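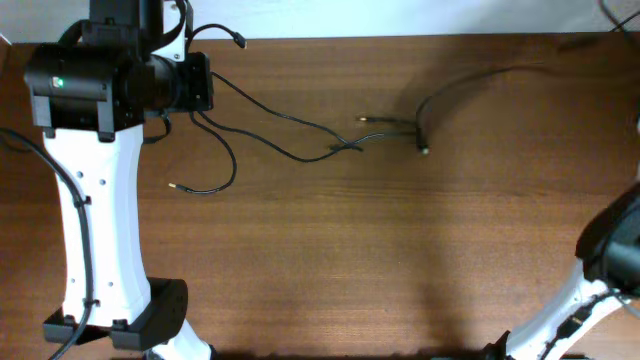 Setareh Arabzadeh objected to last week's ranking of the two wrist controllers: a grip-force figure means little if the cable run changed between trials. The objection is accepted, and the ranking is withdrawn until the trials are repeated under the procedure below.

## Unit 4: Comparing grippers on a two-arm bench

**Hardware.** Two arms with white link shells and black wrist housings. The controllers under test are the Pronametti and the Vustero. The control software is the same for both.

### 4.1 Cabling as a variable

A cable that crosses a moving joint acts as a spring. Its torque adds to the load the wrist motor sees, and the amount depends on wrist angle. On the left arm the thick cable is held to the link by two clips. Thin leads at the wrist are a separate matter: slack that lies on the table drags when the arm moves, and twisted pairs of leads pull on each other.

Before each run:

1. Power down both arms.
2. Separate any crossed leads and label both ends.
3. Check each connector tip for bends.
4. Move the wrist by hand through its full range. No lead may go tight.
5. Power up and wait for the status light.

### 4.2 Trial sequence

Each controller gets 34 grasps: 17 with the wrist level, 17 with the wrist turned 30 degrees. Log at 1000 Hz. Do not swap controllers between the two blocks.

Record motor current, commanded opening, measured opening, and slip (yes/no). Discard a grasp only for a logged communication fault. A dropped part is a result and stays in.

### 4.3 Analysis

Subtract the no-load current curve, taken at the same wrist angle with the same cable run. Last week's data used a single curve for both angles, so the 30-degree block carried an offset of unknown size.

Report the median and the full spread for each block. If the spreads overlap, state that no difference was found.

### Assignment

Submit the raw log and one page of results. Aldana Insaurralde has the blank log sheets. Groups that need a second bench slot should ask Saeed Yazdani.

Reading: Clastdale bench notes, sections 2 and 3.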